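Went to the Cendier open day in Trurnstead yesterday. They've been promising a household robot since October and I said I'd go and look before I moaned any more. So, some posts. I'll moan as I go.

1/ Forty of us turned up, most of them in trade lanyards. I had a sticker with my name spelt wrong. Mbali Tshabalala ran the session and was decent about questions, including mine, which were not all polite.

2/ The pitch is "tidying". That's the word on the leaflet, the banner and the mugs. Ask what tidying means and you get a different answer from each person in a company shirt. Mbali's answer was the narrowest, so I believed hers: floor-level rubbish, bags and bins, on hard floors. Carpet is "being looked at".

3/ I'd assumed we'd get the usual spotless block on a spotless table. Credit where due, we got carrier bags. Thin plastic is horrible stuff for a machine. It folds and shines and has no proper shape to recognise.

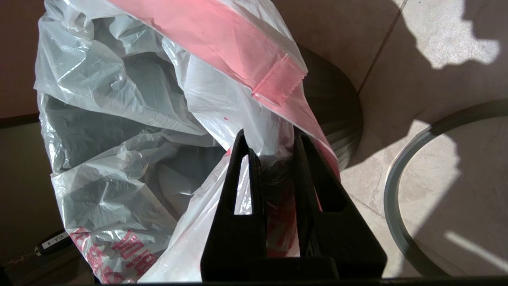 4/ My complaint is with the word "autonomous", which was used 15 minutes before anyone explained who was doing what. Dale Robichaud asked straight out whether a person was steering. The reply was that some of the runs we'd see were steered and some weren't, and they'd say which. They said which for the first two. After that we had to ask.

5/ Dale kept asking. Good man. I'd pay for Dale to attend every product launch in the country.

6/ Numbers, for those who like them. The handout claims 337 trial runs and 123 finished with no human help. Nowhere does it say what "finished" means. I asked if a bag left hanging over the rim of a bin would count as finished. Lucrezia Bassi (engineering, I think) said it would depend on the task sheet. Could we see the task sheet? We could not.

7/ For anyone about to do the sum for me: yes, that's well over half needing a hand. I don't think that's shameful for this sort of work. I do think it should be in bigger type than the mugs.

8/ What I did like was the floor. Somebody had thought about what ends up on one: padded post bags, clear plastic, cables, odd bits that belong to something. A robot that can only cope with a bare floor is no use in my house, where the floor is mainly storage. 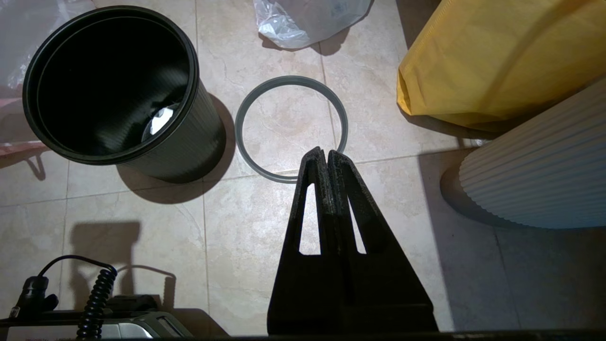 9/ Then the price question. Tullio Palumbo wanted a figure and got "it's too early". Guido Palumbo, same surname and much less patient, wanted to know if it was cheaper than a cleaner. Also too early. Apparently it wasn't too early to take email addresses at the door.

10/ Someone brought up the Plirska arm, which had a similar launch and then went very quiet. Lucrezia said theirs is a different gripper and a different approach. Might be true. I've no way to tell from a folding chair.

11/ A few of you are asking if it's any good. I don't know! I watched 46 minutes of it. What I'd want is a whole afternoon, no staff within reach, and a bin bag I brought from home. I put that on the feedback form in capitals.

12/ Mbali has since emailed to say they'll think about letting visitors bring their own rubbish next time. If that happens I'm going, and I'm bringing the bag the Vávra catalogue comes in, the one I can't open myself.

13/ Sandwiches were fine. Parking was a disgrace. Replies open until I've had my tea.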